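Fórum Dramutholm > Segurança e ocorrências > Rapaz de Vimbridge desaparecido

tojo_seco
Sex 12 junho
Alguém sabe mais do que vem no comunicado? Diz só que saiu da escola antes do almoço e que não voltou a casa. Moro na rua de trás e já passaram duas patrulhas.

marta.k
O alerta saiu com a zona errada. Falaram do lado do rio e o autocarro que ele apanha é o da Shearer, que vai no sentido contrário. A minha filha anda na mesma escola e confirmou.

tojo_seco
Então convém avisar a polícia, se ainda não sabem.

marta.k
Já liguei. Tomaram nota e agradeceram, mais nada.

beira_norte
Peço que não ponham aqui o nome nem a turma. No caso do ano passado o tópico chegou às 2.749 mensagens e metade era gente a acusar o padrasto, que não tinha nada a ver com o assunto.

pedal67
Discordo em parte. O nome está no comunicado oficial, não é segredo nenhum. Quanto mais gente o vir, melhor. O grupo da Bener tem 1.235 membros e partilhou tudo logo de manhã.

beira_norte
Está no comunicado hoje. Quando ele aparecer, retiram-no de lá, e daqui ninguém o tira. É menor.

pedal67
Isso resolve-se depois com a moderação. Primeiro encontra-se o rapaz.

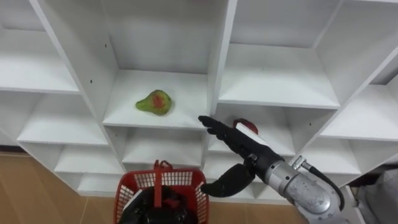 lousa
Concordo com beira_norte, o comunicado basta e tem o número para onde ligar. Quem tiver câmara virada para a rua na zona da Shearer que guarde as gravações – muitas apagam-se sozinhas ao fim de 5 dias. Foi o que o agente pediu aos vizinhos aqui do prédio.

tojo_seco
A minha apanha o passeio e um bocado da paragem. Vou ver a parte da manhã.

pedal67
Há quem fale em 500 euros de recompensa. Confirmam?

marta.k
Não vem de fonte nenhuma que eu conheça. Eu não espalhava isso.

pedal67
Certo, retiro.

tojo_seco
Vi as imagens até ao meio-dia e passa muita gente com mochila, não consigo distinguir ninguém. Entreguei a cópia na esquadra na mesma.

lousa
Fizeste bem. Se o comunicado for atualizado, ponho aqui a ligação.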